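Comparing Two Grippers on a Soft-Object Placement Task

Issued by the Handling Section, Wokavcombe Technical Institute
Revised February 18, 2025

Purpose

This guide sets out the procedure the Handling Section uses to compare two-finger grippers on a single arm. The task is a simple one: the arm picks up a soft object from the table, places it on a plate, and withdraws. The comparison covers the gripper, the finger pads, and the settings sent by the controller. It does not cover the arm, which must remain the same throughout.

The procedure was written for the Kamcombe and Teltley grippers with the Ulloa controller. It may be used with other equipment if the flange, the power supply, and the command set allow both grippers to be fitted without changes to the arm program. Operators should already hold bench approval and should have read the section's general safety notice.

What You Will Need

- One arm with a quick-change flange
- The two grippers to be compared, each with its own finger pads
- One fixed camera with a clear view of the table
- One wrist camera on a bracket that fits both grippers
- A matte white tabletop and a plain gray backdrop
- One plate with a raised rim
- One soft object with an uneven outline, such as a rubber chicken
- A kitchen scale, masking tape, and lint-free cloths
- The comparison log sheet (Form 1958)

A soft toy of irregular shape is preferred to a block or a ball. Blocks flatter almost every gripper. An object with thin legs, a wide body, and a narrow neck offers several places to take hold, and the two grippers will often differ on which of them works best.

Step 1. Prepare the Table

Clear the table and wipe it down. Hang the backdrop so that it covers everything behind the far edge as seen by the fixed camera. Folds in the cloth are acceptable. Bright gaps at the side of the cloth are not, and should be closed with a clip.

Check the overhead lights. The exposure of both cameras should be set by hand and locked before the first trial. If exposure is left on automatic, a light-colored object held close to the wrist camera will darken the rest of the view, and the two sets of recordings will be difficult to compare.

Step 2. Fit the First Gripper

Decide by coin toss which gripper goes first, and enter the result on the log sheet. Turn off power at the controller before opening the flange. Seat the gripper, close the latch, and pull down firmly on the body to confirm that it is locked.

Restore power and run the open and close commands three times with nothing between the fingers. Listen for scraping. Confirm that the fingers meet along their full length and that neither one arrives noticeably ahead of the other. If they do not meet squarely, correct the pads now. Adjusting the pads in the middle of a set makes the whole set void.

Step 3. Set the Tool Center Point

Each gripper requires its own tool center point. Do not carry over the values from the previous gripper, even if the two appear to be the same length. Use the four-touch method given in the Ulloa manual and save the result under the name of the gripper.

After saving, move the closed fingertips to a small cross of tape on the table and rotate the wrist through its usual range. The tips should stay over the cross. If they wander by more than the width of the tape, repeat the measurement. Remove the tape before recording begins.

Step 4. Set the Grip Force and Speed

Enter the starting force as 9 newtons for both grippers. The Kamcombe unit accepts this value directly. The Teltley unit works on a scale from 0 to 100, so the matching value must be found by closing the fingers on the kitchen scale with the adapter block and reading the result. Write down both the setting and the reading.

Set the approach speed of the arm to the same value for both grippers. The closing speed of the fingers may be different, but it must be recorded. Allow a pause of 300 milliseconds between the end of the close command and the start of the lift. A shorter pause tends to favor the quicker gripper, and the difference will then be credited to the pads by mistake.

Step 5. Mount the Wrist Camera

Fasten the wrist camera to the bracket and route its cable along the arm with enough slack for a full wrist turn. The closed fingertips should be visible at the bottom of the view when nothing is being held.

A held object may come very near the lens. The view will then be blurred and largely filled, and will be of little use for judging the grip. For this reason the fixed camera is treated as the record of placement, and the wrist camera as the record of approach. Neither is sufficient alone.

Step 6. Record the Reference Views

Before the scored trials, save a reference view from the fixed camera and at least two from the wrist camera, with the same cloth, lighting, and exposure that will be used for scoring. Review them at full size on the controller screen.

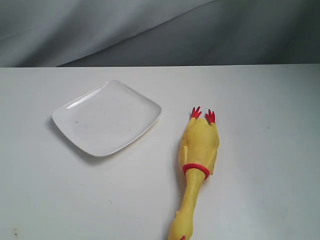

Fixed view, with the toy and the plate set apart.

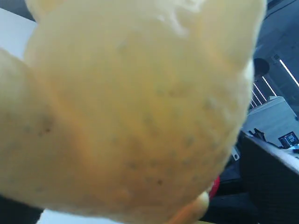
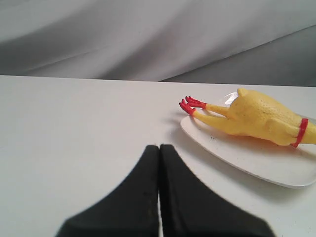

Amancay Bravo recommends repeating the reference views after every change of gripper, even when the bracket has not been touched, and says that a camera turned by a few degrees at the flange has spoiled more comparisons at Wokavcombe than any fault in the fingers. The section has adopted this as a requirement. Reference views should be stored in the same folder as the log sheet and given the name of the gripper, so that a later reader does not have to guess which set they belong to.

Step 7. Run the Trials

Each gripper is given three sets. In the first set the object is taken by the body, in the second by the legs, and in the third by the neck. Each set contains nine trials. Return the object to its starting position by hand after every trial, using the printed outline sheet to check its angle, and then remove the sheet.

For each trial, proceed as follows.

1. Confirm that the table is clear of tools and hands.
2. Start both recordings.
3. Start the arm program from the home position.
4. Wait for the arm to return home before approaching the table.
5. Stop the recordings and enter the score.

The operator must not help the object onto the plate or steady the plate during a trial. If the plate moves, allow the trial to finish and note the movement in the remarks column. If the arm reports a fault, the trial is marked void and repeated once. A second fault in the same trial is scored as a failure of the gripper unless the log shows that the arm or the controller was responsible.

Step 8. Score the Results

Use the following marks.

Full: the object is released with its whole body on the plate. Legs or neck may extend past the rim.

Partial: the object is released touching the plate, but part of the body rests on the table.

Failed: the object is dropped before the plate, is not lifted, or remains stuck to a finger after the open command.

Scoring should be done from the recordings by someone who did not run the trials. Where the scorer cannot decide between two marks, the lower one is entered. Do not average the three sets into one number. A gripper that does very well on the body and poorly on the neck is a different tool from one that is fair on both, and a single figure would hide this.

Step 9. Change Grippers and Repeat

Clean the object and the pads of the second gripper with a dry cloth. Soft rubber picks up dust quickly, and a dusty surface slips more easily. Repeat Steps 2 through 8 with the second gripper. Both grippers should be tested on the same day if the bench schedule permits.

Common Problems

The object swings during the lift. Reduce the lift speed for both grippers and begin the set again. Swinging is most often seen when the object is taken by the legs.

The fingers close above the object. Check the tool center point first, then the table height saved in the controller.

The object sticks to a pad. Lower the force in small steps. If sticking continues at the lowest force that will lift the object, record the force and continue. Sticking is a proper result and should be reported as one.

The plate slides when the fingers pass over it. Raise the approach height. Do not tape the plate down.

Reporting

Send the completed Form 1958, the reference views, and the recordings to the Handling Section in a single folder. Requests to borrow the Teltley unit for November should be made through Uriel Navarrete.

Comments (4)

pmk_bench
We followed this with a different pair of grippers and the leg set was where they came apart. The body set was nearly a tie. Could you post the outline sheet?

Handling Section
The outline sheet has been added to the forms page. Please print it at full size with scaling turned off.

Odalys
Step 4 needs a warning that the Teltley scale has to be checked again if you swap pads. Ours read quite a bit lower with the thicker ones on.

rfenn
Has anyone tried the neck set with a 200 ms pause? Our arm is slow to start its lift in any case and I would like the time back.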